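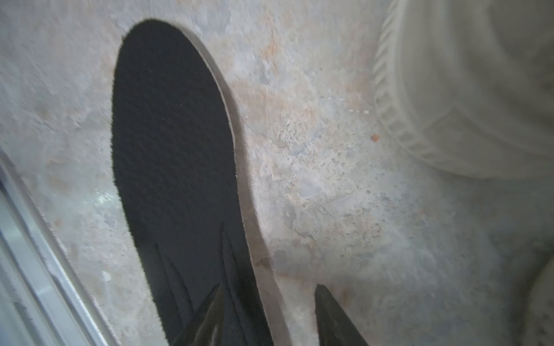
Ticket reopened by Dwight Tremblay, August 7, 2022. The bond yield page on the Tumetholm dashboard still shows the old sovereign rating next to the new debt figures, and I don't accept that this is "cosmetic," as the last note put it. People here quote that page in briefings on government borrowing. A black insole with specks of dust or lint scattered across it looks like what it is, and I'd like the same from a data table: if the rating is stale, let it look stale. Right now it sits under a green "current" label.

Reply, Jade Bergeron: Cache cleared on our side. The downgrade should show after the next refresh. Please confirm.

Dwight Tremblay: Refreshed. No change. I also doubt the cache story, as the outlook column did update and the grade column didn't. Same table, same feed.

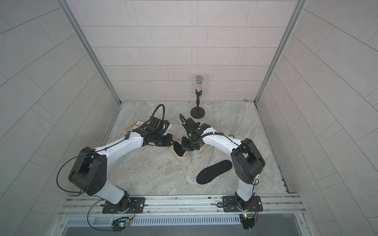 The yield spread is wrong too. It reads 56 basis points on the summary tab and something else on the country tab, and both claim to come from the Allberg feed. One of them is making it up.

Reply, Jade Bergeron: Passed to Adanech Adugna in data. She found 2 entries for the same agency in the lookup table, one left over from the June import. The page picks whichever loads first.

Dwight Tremblay: That explains the grade. It doesn't explain the spread, unless the spread is also picked by luck — is it?

Reply, Adanech Adugna: Different fault. The summary tab uses the previous close and the country tab uses the live quote. Duplicate entry removed, grade now correct in test. Labels for the spread are not changed yet.

Dwight Tremblay: Grade confirmed on my screen. Keep this open until the labels are fixed.

Status: open, waiting on data team.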